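Drerkum Clear Acrylic Test Tube Rack, 50-Place

Sold by Gostine Lab Supply
Item 171

We've carried a lot of tube racks over the years, and this is the one we keep pulling off the shelf for our own bench. It's clear acrylic all the way through, so you can look straight in from the side and see how far down each tube sits, what color the sample is and whether anything has settled at the bottom. After years of squinting into opaque racks, what a treat!

The layout is five rows of ten. The holes are big and round with clean edges, and the whole thing is long and low enough to slide to the back of the bench when you need the space.

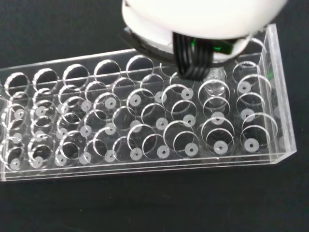

Top plate with the five rows of openings and the pale pads under them.

Look down through the holes and you'll find our favorite part: small gray-white pads, one for each tube to stand on. Glass on bare acrylic makes a nasty little click, and we don't miss it. The pads also give round-bottom tubes a proper seat (each pad has a small hole in the center), and they lift out with tweezers if you want to wash them separately.

The plates are stacked. The top one takes the tube first, a second plate with matching holes keeps it upright, and the bottom plate carries the pads. It's a simple arrangement, and it means a tube stands straight even when its neighbors are missing. The ends are clear panels too, one set at an angle, and they make it easy to get your fingers under the rack and pick it up with both hands.

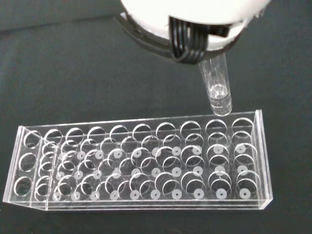 Clear round-bottom tube over the back corner of the rack.

On a dark bench top the edges catch the light beautifully, and the rings are easy to pick out. On a white bench they're harder to see, so we like to put a dark mat underneath.

Care
Wash by hand in warm water with mild soap and dry with a soft cloth. No autoclave, no acetone, and please go easy with alcohol, as it can craze the cut edges over time.

Ordering
Ships flat-wrapped in a carton of 2. Spare pads come in bags of 1,000 from our Ovden warehouse. Orders through the Gouveia counter can be picked up the next working day. The next shipment of racks is due in July.

Page updated Tue 23 May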